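Workshop Tips: Teaching an Arm by Hand (and by Joystick)

Updated Wednesday, February 12, 2025

I've been asked for this page more than any other since the one on sharpening chisels, so okay, let's do it. These are my tips for showing a robot arm a small bench job, either by grabbing the arm and walking it through or by driving it from a controller. I do both. My arm lives in the back half of the garage next to the drill press, and I use it for fiddly little jobs with electronics enclosures, mostly nudging them into place, lining up lids and picking things off a tray.

I'm not an engineer! I fix and build control boxes for a few local customers (pumps, greenhouse vents, that kind of thing) and I learned all of this by getting it wrong on evenings and weekends. My friend Finn Meinecke over in Ultstead got me started and still answers my texts, bless him.

Pick a boring job first

Everybody wants to start with driving screws. Don't. Start with something like moving the closed fingers up to a box and stopping beside it, then do a gentle push, then a pick. You'll learn how your arm feels in your hands, and you'll find out how bad you are at stopping in the same place twice. I was terrible. My first full evening went to touching the side of an empty project box and I'd do it the same way again.

Do the move with no robot at all

Before I record anything I do the job with my own hand, using just my thumb and one finger, and I do it slowly. If I need to brace the box with my other hand, the arm is going to need that too, so I either put down a stop or change the job. This has saved me more time than any setting in the software.

Hand guiding: hold it low, move from the shoulder

When you guide the arm by hand, hold it near the wrist and keep your own fingers out of the gripper. I stand up for it. Sitting down I tend to steer with my wrist and the path comes out wobbly, and then the arm faithfully gives me back every wobble. Take a breath, move, stop, count to two, move again. Those little stops are gold later when you're trimming the recording.

If your arm sags when you let go in guide mode, go into the settings and check what weight it thinks it's carrying. I swapped fingers last July, forgot to change that number, and spent a week blaming a motor.

Remote driving: look through the wrist camera

For anything close to the bench I switch to the controller and drive from the wrist camera. It feels backward for the first hour, and then it clicks. The trick I use is to bring the fingers together before the approach so I've got one clear point to aim with, like the tip of a pencil. I come in low toward the side of the box, pause, and check where the tips are sitting against the shadow on the bench. A shadow is a wonderful depth gauge! If you light a pale bench from all sides and kill every shadow, you'll be guessing how far away things are.

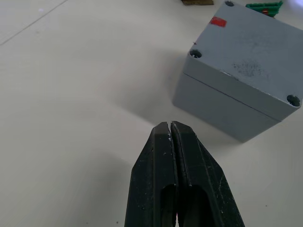

Keep a landmark in view

I like a box with something on the lid that I can find at a glance. Screw holes are great for this, and so is a scrap of colored tape. On a plain gray lid I lose track of which corner is which the minute the wrist turns, so I pick one corner hole and keep it on screen all the way in. If it slides out of view, I back off and start that pass over.

Leave some mess, move the box

My early recordings were all done on a bare bench with the box parked on a pencil mark, and they fell apart the day I left a connector lying around. Now I leave a few ordinary parts toward the back and shift the box a little between passes. Turn it, too. I do 10 passes, have a coffee, then do 10 more with the box somewhere else. Finn says I should get to 1,000 before I complain about anything, and he may have a point, but I got a usable push long before that.

Throw out the bad ones the same day

You'll remember tonight that you bumped the bench on one pass. You won't remember by Saturday. I keep a pad by the controller and write down the pass number and one word: bump, late, drift, phone. Then I delete those before I turn out the light.

Wipe the fingers

Finger tips pick up whatever's going around the shop, and a slick tip behaves differently from a clean one. I use a dry rag first, then a damp one, and let them air out before a session. Scratches on the outside don't bother me. If the tips themselves get rounded off I change them, and I redo a few passes afterward.

Keep the stop button under your other hand

I mean it, every time, even for a slow job. Mine is stuck to the bench with double-sided tape so it can't wander off. Set the speed low while you're learning and leave it there longer than you'd like.

Next page: cable ties, and why I buy the long ones and trim them.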